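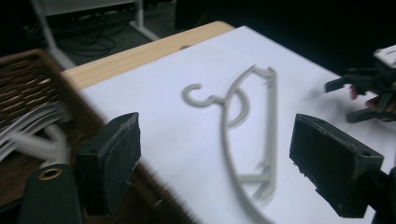 3.2 Sorting the plastic hangers

Hangers are the most neglected object in the literature on household clothing, and we were delighted by how much they had to tell us. The Vuren wardrobe survey recorded 1226 hangers in 32 homes, of which 282 were moulded in a single piece of grey plastic. This section deals with that grey group alone. Wire and timber hangers are taken up in Section 4, and the padded ones, which behave quite differently in storage, in Section 5.

Each grey hanger was laid flat for study. We found that a plain pale ground brings out the shape of a hanger wonderfully well, even when the plastic itself is close to white, and the shadows are a help in following the ribs. The hanger in Figure 3 has a small curled hook and a short neck, then a long curving outer arm, with a straighter bar on the inside and a further rib looping down from the neck. We call this the ribbed open form. It accounted for more of the grey group than any other form, and it turned up in nearly every kind of closet we visited, from front-hall coat closets to the backs of laundry doors.

Householders tended to describe these hangers as "the store ones" and seldom remembered buying any. Most had come home with a garment on them and stayed. In the Prirkik neighbourhood, where closets are narrow and rods are often shared between two people, ribbed open hangers were favoured for shirts and light sweaters, and colour was used to keep one person's side apart from the other's. Grey was the neutral colour, free for anyone to grab. We had not expected a colour rule of this sort and it was a real pleasure to see it come up again and again in the interviews.

Figure 3. Grey plastic hanger of the ribbed open form, laid flat on white paper.

Small features matter a great deal once one starts looking. The lower rail on a grey hanger may be a plain bar, or it may carry a raised lip along its length that gives it a channel-like profile. Rails can end bluntly or in an upturned tip, and short pegs sometimes project from them. Participants put such pegs to all sorts of uses: camisole straps, belts, a dog's lead, the loop of a bathrobe. We coded rail, tip and pegs separately, following the Nisamis scheme for small household plastics with two categories added for the pegs. Figure 4 is a closer view of a rail with both a lip and pegs.

Figure 4. Rail of a light grey hanger-shaped plastic frame, with raised lip, upturned tip and projecting pegs.

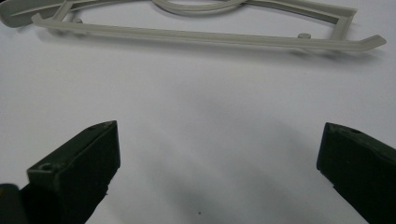

3.3 Wear, breakage and keeping

Broken hangers were kept far more often than we had predicted. A snapped hook was the usual damage, and several households had a bag of hookless hangers in the garage, waiting for a use. The Thân interviews, carried out in February with families who had recently moved house, were especially rich on this point.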